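Before you order: planning a first gripper kit for household jobs

These tips are for small teams buying their first hand-held gripper or small arm for ordinary household tasks: tidying a shelf, sorting a bathroom cupboard, clearing a worktop. They come from our own orders over two rounds of buying, and from the things we had to order twice.

Start with the objects
Write down what you want picked up before you look at any equipment. Go through the cupboard and measure the widest item, the narrowest and the heaviest. A full pump bottle weighs far more than an empty one, so weigh it full. Then check the list against the opening width and the load on the supplier's sheet. If one item is well outside the rest, leave it off the list and buy for the others.

Set the budget in two parts
We split ours into the gripper itself and everything that wears out or gets lost. For the last order the total was £600, of which £198 went on spares and consumables. That felt high at the time. It was used up by January, mostly on pads and cables.

Pads
Soft finger pads are the part you will replace most often. Buy them in one batch so that the thickness matches on both fingers. The Stekament pads come in packs of 8 and are sold by thickness, so check which one your fingers were cut for. Wipe them with a damp cloth after handling anything from a bathroom shelf, as a smear of cream makes them slip. Leave them to dry before the next job.

Squeezable tubes
Tubes of face wash and toothpaste need their own line in the plan. They give when held, and a half-empty one folds. Hold them upright and low, with the cap at the top, and keep the closing force down. Test with the cap screwed tight. Keep a few old tubes at different levels of fullness – they cost nothing and will save a good one from being split. 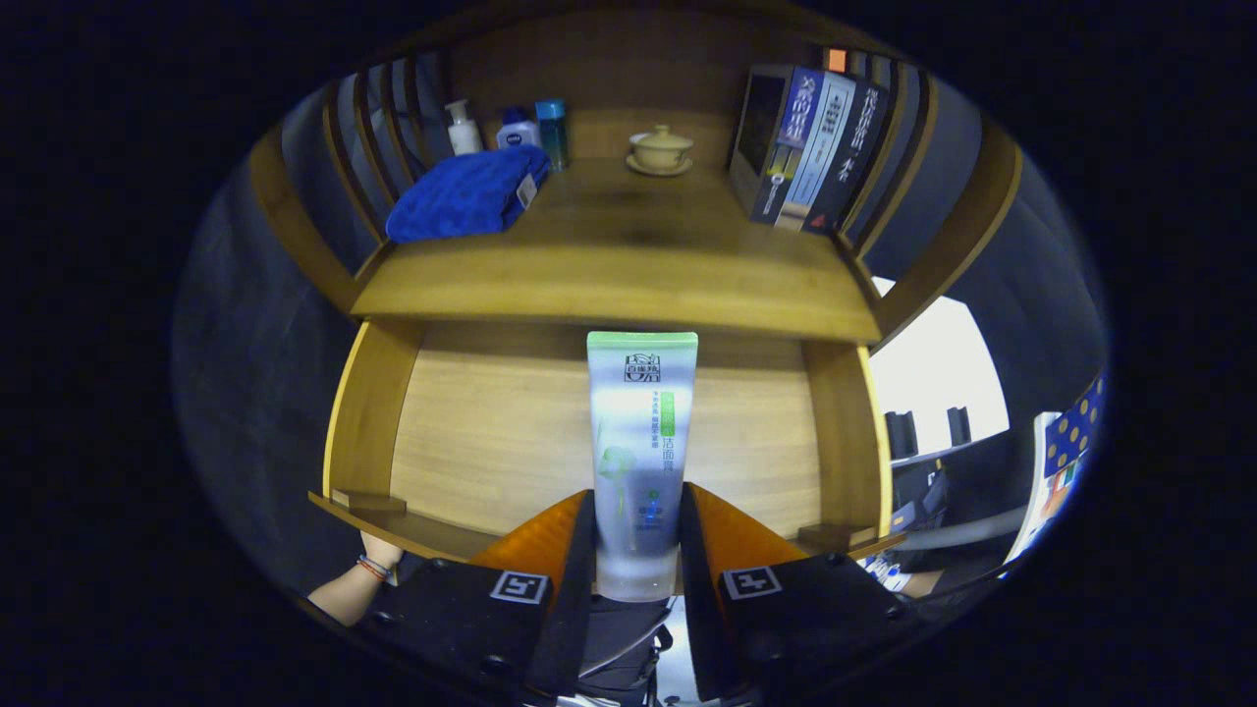 Household Handling Group, Skokley Workshop

Shelves with a rail
A shelf with slats around the back holds things in place but takes away room for the fingers. Measure the gap between the rail and the front edge, then measure the gripper at its widest point, screws and all. Tall bottles at the back are hard to reach past a cup or a folded towel at the front, so plan the order of the job from front to back. Books that lean will slide when the end one is taken out. A plain bookend costs very little and should go on the list.

Breakables
Budget for breakages from the start. We use second-hand cups, with lids where the job calls for a lid, and put a folded towel under them for the first few tries. Pick up lid and cup separately until you are sure of the grip.

Markers and mounts
If your gripper carries printed square markers on the fingers, order a spare set with it and keep them flat in an envelope. Scuffed ones should be changed in pairs. Small screws work loose as well. Ours come from Bromositz in a mixed box of 161, and the two shortest sizes go first.

Carriage and lead times
Teixeira charges carriage per parcel, so one large order is cheaper than three small ones. Ask for the lead time in writing and add two weeks. Do not book the room or the people until the box has been opened and checked against the delivery note.

Storage
Keep the gripper in a lidded box with the fingers closed lightly. Coil the cable loosely beside it. Spare pads go in a separate bag, marked with the thickness and the month they were opened.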